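Durneo 示教采集套件使用评测：布料任务用了七周以后

我们的小组在 Omcombe 做机器人学习，主要方向是柔软物体的操作：铺布、掀布、把布角拉平。做这个方向的人都知道，算法可以慢慢改，示教数据却必须一条一条录。从前我们用自己写的脚本录制，相机、关节角度和操作员的按键分别存在不同的文件里，后期对齐时间很痛苦。所以今年春天，我们向 Cestlow 买了一套 Durneo，包括腕部小相机两只、一个同步盒、一个脚踏开关，以及录制和筛选用的软件。

这篇评测写的是我们自己的使用情况。套件是用课题经费买的，厂家没有看过稿子。到七月初为止，我们一共录了 693 条可以用的示教，大部分是桌面上的花布任务，少部分是整理小物件。
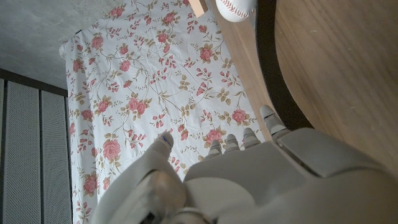

Kekeli Nartey

先说安装。腕部相机很轻，支架用螺丝固定，灵巧手和普通夹爪各有一种底座。第一次安装花了我一个上午，主要的时间用在走线上。说明书的英文版写得清楚，中文版有几处把"腕"和"肘"弄反了，请注意对照图纸。线缆的插头是直的，如果手腕要转很大的角度，建议另外买弯头。我们换了弯头以后，再没有出现过画面中断。

标定比我想象的简单。软件让您把标定板放在桌上，然后带着手臂走几个姿态，结果会直接写进每条数据的文件头。我喜欢这个设计。以前我们的标定文件是单独保存的，有一位同学毕业以后，就没有人能说清楚哪个文件对应哪一批数据。

画质方面，腕部视角对布料很有帮助。我们选的是白底粉色玫瑰的花布，花纹大小不一样，有整朵的花，也有小花苞和细茎，对视觉模型来说纹理足够丰富。布有轻微的皱褶时，从上面看，折痕还是可以分辨的。桌边我们放过棒球和小木块，作为与任务无关的物体，希望模型学会不理它们。浅灰色的手在白底的布上面，对比度不算高，自动曝光有时候会把布拍得太亮，指尖的边缘就变得模糊。我的办法是关掉自动曝光，每次开始以前手动设置一次。软件可以保存曝光的预设，但是预设不跟着项目走，换一个项目就要重新选择，这一点希望厂家改进。

视野是够宽的，可是宽也有代价。手自己占了画面很大的一部分，特别是手背。训练的时候我们试过把手背的区域遮住，也试过保留，保留的效果稍微好一些。我的理解是，模型可以从手背的位置知道一些姿态信息，不过我们没有做严格的对比，请读者不要把这句话当作结论。

录制的流程

脚踏开关是整套产品里我最满意的部分。踩一下开始，再踩一下结束，长踩是作废。操作员的两只手一直可以留在示教设备上。作废的数据不会马上删除，会进入一个待查的文件夹，我们从里面救回来过一些有价值的失败例子，例如布角滑脱以后又重新抓住的过程。对学习系统来说，这种"出错再补救"的数据很珍贵，正式的成功示教里面反而很少有。

速度方面，熟练的操作员一个小时可以录大约 18 条铺布的示教，包括把布重新弄乱的时间。瓶颈在于复位：布每次要乱得不一样，人却很容易养成习惯，总是从同一个角开始揉。后来我们写了一张小卡片，每条之前抽一张，上面写着"左边垂下来"或者"对角折一次"之类的要求。Durneo 的软件允许给每条数据加一个自定义标签，我们就把卡片的内容写进标签里。标签的输入框只能打字，不能做成下拉菜单，于是同一个意思出现了好几种写法，整理的时候又多花了功夫。

仰视角度的问题

还有一种情况值得单独写。有些姿态下，腕部相机会从低处朝上看，布在画面的上方展开，手臂自己的关节占了下面很大的面积。这时候画面整体偏暗，亮的地方集中在布和金属件上，曝光很难两边都照顾到。我们一开始想把这样的片段全部丢掉，后来决定保留，因为机器人真正工作的时候也会碰到这样的视角，如果训练数据里完全没有，它就会在那里犹豫。

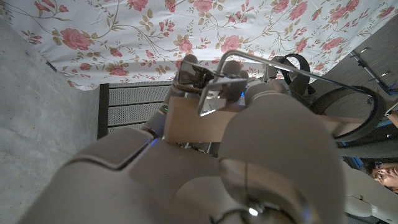
从低处看花布与末端的金属件，右侧边缘有一位戴眼镜的人。

保留这些片段以后，需要注意的是人脸。软件的筛选工具里有"检测到人"的过滤，正面的脸基本都能找到，侧着的、只露出一部分的脸就不太可靠，在画面边缘的时候更容易漏掉。如果您的数据要公开，请安排人工再看一遍。我们内部使用的数据，事先请每一位参加的人签了同意书；准备公开的那一部分，我自己逐条看过，把有人脸的段落打了模糊。模糊功能在软件里就有，能跟踪，速度可以接受，只是处理完以后文件会另存一份，硬盘很快就满了。

金属反光是另外一个麻烦。亮面的夹具和弯杆会随着手臂转动忽明忽暗，自动筛选工具把这种闪动误认为是"画面异常"，给整条数据打上红色记号。判断的灵敏度可以调低，调整的位置藏在高级设置的第二层菜单里，我找了很久。

同步和导出

同步盒工作稳定。我们用一个闪光灯做过检查，相机与关节数据的时间差很小，对铺布这样慢的动作完全没有影响。如果您做的是接球或者敲击，请自己再测一次。

导出的格式有原始格式和一种比较通用的分段格式。通用格式我们可以直接读进训练程序，字段的名字也写得明白。遗憾的是，自定义标签在导出通用格式的时候会丢失，必须另外导出一张表，然后按照编号合并。我给 Cestlow 写过邮件，他们回复说下一个版本会处理，回复的态度是客气的，目前还没有看到更新。

售后方面，有一只相机在第三周的时候出现了颜色偏绿。寄回去以后，对方换了一只新的，没有收费，来回的时间让我们的录制停了一阵。如果课题比较紧，最好多备一只。

适合谁用

我会推荐给已经有机械臂、正在认真录示教的实验室，尤其是自己没有人专门维护录制程序的小组。省下来的主要是对齐和查错的时间。如果您只想录几十条数据试试一个想法，价格就显得高了，用普通的网络摄像头和自己写的脚本也可以完成。做柔软物体的同行，请在购买之前问清楚支架是否适合您的手，我们的底座是后来才补寄的。

优点：脚踏开关好用；标定信息和数据存在一起；作废的数据可以找回；同步稳定。
缺点：曝光预设不跟项目；标签只能手打，导出时会丢；对侧脸和反光的判断不准；中文说明书有错误。

下一步我们打算用同一套设备录两个人合作拉布的任务，同步盒还有空着的接口，能不能同时带更多的相机，等试过以后我会在这一页的下面补充。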